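Laundry detergent: use less, store it better, finish the bottle

I have been on a detergent kick since the spring, and my sister has begged me to write it all down so I'll stop telling her on the phone. So this page is the whole lot, the things I do every week and a few I only do when I'm in the mood. Most of it costs nothing and takes a minute.

How much to pour

Start with half of what you pour now. Really! Most of us learned to do laundry from someone who filled the cap to the brim, and a lot of liquids sold these days are stronger than what that person was using. If your towels feel stiff or a little waxy, or the washer smells like a pond when you open it on Monday morning, try cutting the soap before you buy anything to fix it.

I cut mine in half for a month and then went down a bit further for the lightly worn stuff (pajamas, the T-shirts that only went to the store and back). Gym clothes and the dog's blanket still get the full amount. So does anything my son wore to Belmiro Salgado's garage, where they are rebuilding a go-kart and have been for three summers.

Hard water needs more, soft water needs less. We moved from one to the other and I spent a whole winter over-soaping everything before it clicked.

Mark the cap. The lines molded inside a cap are hard to see under a basement bulb, so I draw over the one I use with a permanent marker, on the outside if the plastic is light enough for it to show. Kids can then do their own loads. When the bottle is finished the cap goes on to the next one if it fits.

Reading the bottle

Turn a new bottle over and look at the back before the first wash. I never used to. The small print will tell you whether the amount is for a full drum or a half one, whether it's fine for wool and silk, and whether it's made for high-efficiency machines. Some brands put the dose right on the front, which I love.

If you shop at import stores, as I do (the Asian market near us has a wonderful cleaning aisle, and it's where I go when I want a scent that isn't "mountain"), you'll run into bottles with all the directions in another language. Point a translation app at the label while you're still in the store. You can get surprisingly good advice that way, down to how many capfuls and how to hold the thing.

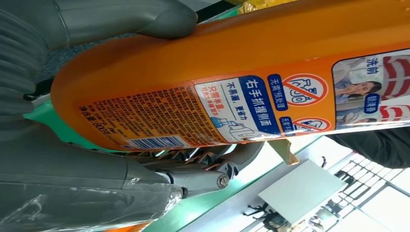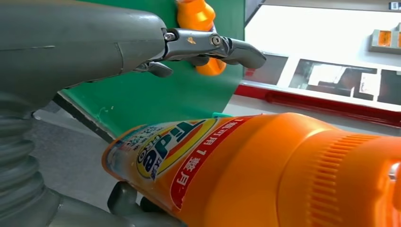
An orange bottle on its side. In the first picture the label says, in Chinese, to grip the side with the right hand, and that half a cap is all it takes.

Check the net contents too, and compare bottles by that number and by the dose together. A smaller bottle that only wants half a cap can easily outlast a bigger one that wants a full cap. I keep a note in my phone with the month I opened each bottle, and it has settled more than one argument in this house about which one is the bargain. My current favorite is a 1,000 ml one from Ledex. The Tokix I bought before that smelled better but went fast, mostly my own fault for pouring it half asleep.

Pouring without the drips

Bottles with a handle get poured by the handle. Bottles without one are easier if you hold them flat across the side, where the plastic is usually a little narrower, and tip slowly with the cap held right up against the neck. Pour over the drawer or the drum and never over the top of the machine. Then rinse the cap under the water as the washer fills, or toss it in with the load if it's the kind that can go in (check the label!), and you won't get that blue crust around the neck.

If you've already got the crust, hot water and an old toothbrush. Let the cap sit in a mug of hot water while you fold something. It comes right off.

A strip of old washcloth around the neck with a rubber band catches whatever runs down. Marina Kyriakidis from my quilting group does hers with a cut-off sock cuff, and I have to admit hers looks better. Throw it in with the towels when it gets slimy.

Where to keep it

Upright, cap tight, somewhere that doesn't freeze and doesn't bake. The shelf over the dryer is the classic spot and it's a bad one, all that warm air going up, plus a full bottle coming down on your foot is no joke. I moved ours to a low shelf next to the washer with a lip on the front edge (a strip of trim from the scrap bin, three finish nails). If you have little ones, go high and put a latch on it instead. Detergent is bright and smells like candy and they will find it.

A shallow tray under the bottles is the best thing I did all year. Mine is a boot tray from Nikolaidis, the hardware place, and everything lives on it: detergent, stain stick, the jar of clothespins, the lint brush. When it gets sticky I lift the whole tray out and hose it off in the yard. A baking sheet you don't love anymore works the same way.

Anything bought in bulk gets the date on a piece of masking tape. Liquid detergent doesn't last forever. It thickens, or it separates into a clear layer and a cloudy one, and sometimes a good shake brings it back and sometimes you get jelly. I found one behind the paint cans last December that had gone so thick I had to cut the bottle open, and I used it up on the patio furniture.

Getting it home

Carry it in its own bag! I put detergent in with bread exactly once. The cap had worked loose under the onions and every slice tasted like linen. Now I give each cap a turn in the store before it goes in the cart, and for a long drive I unscrew it, lay a square of plastic wrap over the mouth, and screw it back down on top. Same trick for moving house or a rental cabin. Stand the bottles in a bucket in the trunk with a towel stuffed around them and they won't roll on the curves.

For trips I decant. A clean travel shampoo bottle holds plenty for a week of sink washing. Label it, please, in big letters. My husband has washed his hair with Lumeck Sensitive and it did not do him any favors.

The last of the bottle

When the pump or the pour slows down, lean the bottle upside down in the corner of the sink or in a tall jar overnight. In the morning there's enough at the cap end for one more load, sometimes two. After that, add a splash of warm water, close it up, swirl, and tip the whole thing into the drum with the next wash. Don't add the water until you're ready to use it.

What's left clinging to the sides after that I turn into soapy water for:

wiping down the outside of the washer and the rubber door seal
soaking garden gloves
the kitchen trash can
car mats, with a stiff brush
paintbrushes that had latex paint on them (rinse a lot)

Don't mix it with bleach or any other cleaner, and don't wash dishes with it.

The empty bottle

I hate throwing these out. The plastic is thick, the bright ones look great in a row, and they hold up outdoors for years. Rinse until there are no more bubbles, and expect that to take longer than you think. Soap hides in the hollow of the handle if there is one, so fill it, shake it, and let it stand an hour before the last rinse.

A scoop is the easy project. Cap on, cut on a slant from below the shoulder down to the opposite side, and you've got a scoop for potting soil or ice melt. Sand the edge a little. Utility scissors do a nicer job than a knife, and warming the plastic in hot water first helps a ton.

For a watering can, drill small holes in the cap with a 1/16 bit. Keep it to five or six holes and it'll be gentle enough for seedlings. Another hole up near the handle lets air in so it doesn't glug.

Weights! Fill them with sand or water and use them to hold down a tarp or the legs of a canopy. We had four on the canopy at the block party and it stayed put through a pretty rude gust. Sand is better if you get frost.

I wouldn't keep anything you eat or drink in one, or anything for the birds. The scent never quite leaves.

If you really are done with it, check the number on the bottom and your town's list. Ours takes them with the cap on. Yours might want it off.

Powder people

I hear you, and most of the storage part goes for you too. Keep it in something with a real lid, drop in a cheap plastic scoop, and bang the box on the floor when it cakes. In a cold wash I dissolve the powder in a cup of warm water first or I get white streaks on the black jeans.

Next on my list is the dryer vent, which I have been putting off. The brush on the long flexible rod arrived and it's leaning in the hall, and the dog is afraid of it.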